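From: Custódio Marinho
To: Povetero craft and repair list
Subject: Re: Cleaning marks off the white worktop

On Monday Milow wrote:
> We have the same white top in the back room and it has gone
> the same way. Specks all over and a brown patch that washing
> up liquid won't shift. Has anyone tried anything stronger?
> Also, are you still giving away those light blue plastic
> pieces? I could use a few for the children's table.

Milow,

I have tried three things on ours so far. Washing up liquid and a cloth took off the grease and left the specks. Bicarbonate paste, left for 20 minutes, lightened the scuffs a bit. White vinegar did nothing I could see. I haven't used bleach and would like to hear from someone who has before I do.

The dark specks are the stubborn ones. I think some of them are small nicks in the surface with dirt in them, in which case no cleaner will help and it needs filling or leaving alone. Run a fingernail over yours and see if it catches.

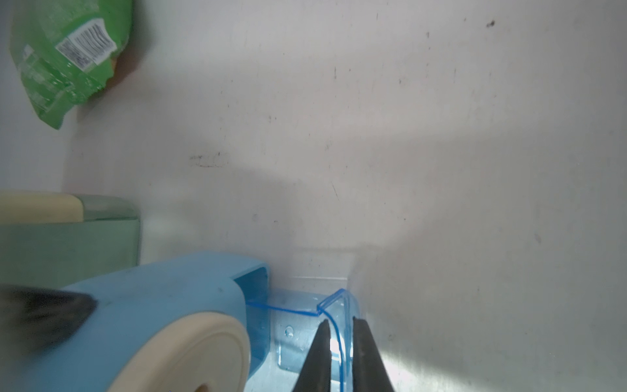 Barros suggested a melamine sponge. I have one but only used it on a corner, with very light pressure. It does take scuffs off, but it also dulls the shine, and on a glossy top the dull patch may end up more noticeable than the mark was. If you try it, start somewhere that normally has a box standing on it.

On the plastic pieces – yes, still going. The light blue ones with the cream tops are the ones you asked about, and there is a pale green one too. They want a wash before children have them. I can bring 7 on my next trip over, or you can collect any evening after six.

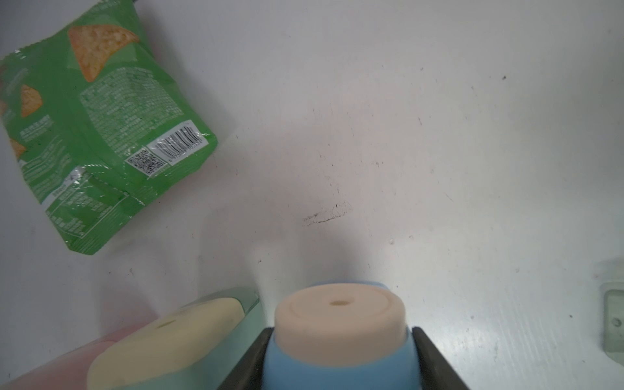

Blue and green pieces with the cream caps, chip bag behind. The brownish smudge is the mark I mean.

Kerel asked whether it would be simpler to cover the whole top. I priced a clear mat at 116 for the size we need, and crumbs get under the edges of those, so I would sooner live with the marks for now. A roll of wipeable cloth would be cheaper if you only want it for craft sessions.

If anyone has filled nicks in a white top and was happy with the result, please say what you used and whether it yellowed. I will leave ours as it is until the end of April.

Custódio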